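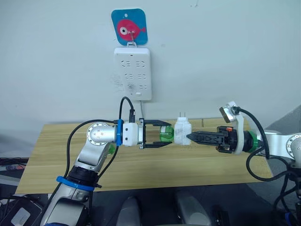 Left arm, right arm, one white adapter. The fish stays up.

So it's week three of the arms and I've had a lot of people asking me how it's going, mostly Mum, so I thought I'd put it all in one spot.

Quick catch-up if you only come here for the garden posts. I work at Tomeck, out at the Gokville site, on the returns side. People send back routers, baby monitors, little speakers, whatever, and nearly everything comes with a power adapter. We get something like a wall of them. Every adapter gets wiped, looked over for bent prongs, plugged in, checked, unplugged and put in a tray. I've done that for most of my working life at this point and my right thumb can tell you all about it.

In March the company put in a pair of arms from Hoekstra, running software called Skondura, and parked them at a bench to learn our job. Or a bit of our job. They hold an adapter between them with the prongs pointing up and then they have to get it to the power strip on the wall, which for you or me is a half-second thing you do while thinking about lunch. For them it's a whole production! One arm has long flat fingers and the other comes to a point, like a very serious bird, and watching the two of them settle on a grip is weirdly absorbing. I have stood there with my tea going cold more than once.

The job gets taught by people. One of us takes the controls and does the move, over and over, and the software learns from what we did. I went in assuming it would be an engineer in a polo shirt. It's me and Jussara Siqueira, in the same steel caps we always wear, on the same pay rate until the end of the month (more on that further down).

The first afternoon was humbling. I've plugged in more adapters than I could ever tell you and I couldn't get one into the wall through the arms to save myself. I kept tilting. You don't realise how much of it is in your fingertips, the tiny wiggle you do when it catches. Through the arms you've got none of that, you're going on your eyes. Jussara got it before I did and was very gracious about it for maybe a minute.

The target for the first fortnight was 2,000 tries between us. On the Friday we were at 662, and 417 of those were good enough to keep. Dirk Verschueren, our supervisor, wrote both numbers on the whiteboard and then stood back and looked at them for quite a while. The rest got thrown out for reasons like "hesitated" and "approach too steep", which I've decided is also a fair review of my driving.

Now, the bit everyone wants to know. Am I worried about my job?

Some days, yeah. I'd be fibbing if I said otherwise. There are six of us on adapters across the two shifts, and if the arms get good at it there won't need to be six. Dirk's been pretty straight with us. He said at the meeting that nobody goes before the end of the financial year and that he can't promise anything past that, and I'd rather hear that than a slideshow with a sunrise on it. We asked for it in writing and we got an email. Jussara printed hers.

What's changed so far is smaller and stranger. The bench used to be a chatty place. You could do adapters and solve somebody's divorce at the same time. When you're on the controls you can't talk, you lose your line, so there are now long quiet stretches in a room that never had any. I miss the nattering more than I expected. We've started taking the 10 o'clock break all together to make up for it, whether or not the tray's finished.

The other thing is that you end up explaining your own job out loud. Why do you flip it that way? Why did you put that one aside? Half the time I don't know. There's a sort of adapter where I can feel through the casing that something's shifted inside, and I've always just binned it, and last Tuesday I spent 45 minutes trying to describe that feeling for a form with a drop-down menu. We settled on "other".

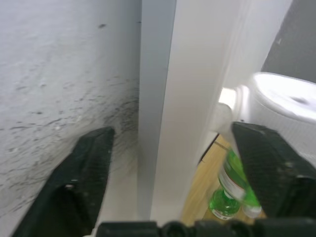
Returns and Refurbishment, Tomeck Gokville

The reaching jobs are the newer ones, and they're my favourites. You've got a camera down at the wrist, so what you see on the screen is two big black fingers and whatever is past them, in this case the wall, a white panel and a couple of green bottles on the other side of it. You get very well acquainted with a wall that way. I could draw you every scuff on that one from memory.

The wrist view takes getting used to. Everything slides about when the arm moves, so anything close goes blurry, and your brain insists the fingers are much nearer than they are. Or much further. I've been told to slow down by three different people, including the fella from Hoekstra, who has the patience of a saint and eats nothing but mandarins. His tip was to stop watching the thing you want and watch the gap you've got to go through. I've since tried it reversing out at the supermarket and I reckon he's on to something.

I'm better at reaching than Jussara is, for the record. She's better at anything involving both arms. So we've been swapping, and Dirk has let us sort the roster for it ourselves, which would never have happened under the old setup. It was always names on a sheet and that's your lot.

And the thumb! I nearly forgot the thumb. A few weeks of not pressing plugs in and out all day and it's stopped clicking in the mornings. I can open a jar. If the company had offered me that on its own I might have signed up sooner. What I've got in exchange is a stiff neck from staring at a screen, so I've asked for the monitor to go up on a riser, and so far it's on a box of printer paper, which does the trick.

About the pay. We're doing a job that wasn't in our job description, and it's skilled, and I'd argue it's the most valuable hour of work in that building because it gets used again and again after we've gone home. Six of us have put that to Tomeck in a letter. We asked for a proper title and a proper rate for anyone teaching on the arms, and for the night shift to get the same turn at it as we do, as at the moment they only get what's left over. The meeting's on the 30th. Dirk says he's on our side, and I believe him, though he's not the one holding the chequebook.

My sister asked whether I feel like I'm training my replacement. I've chewed on that a fair bit. There's a little jolt when the arms run on their own and do the move the way I do it, with my slight pause before the wall. It's a bit like hearing your own voice on an answering machine. I don't hate it. I just want my name somewhere near it, and a few extra dollars an hour.

Anyway, that's the state of play. I'm on earlies next week so don't ring me after nine. I'll post again once we've had the meeting, and for everyone who wrote in about the tomatoes, yes, I've pulled them out, and the green ones are going into chutney on Sunday.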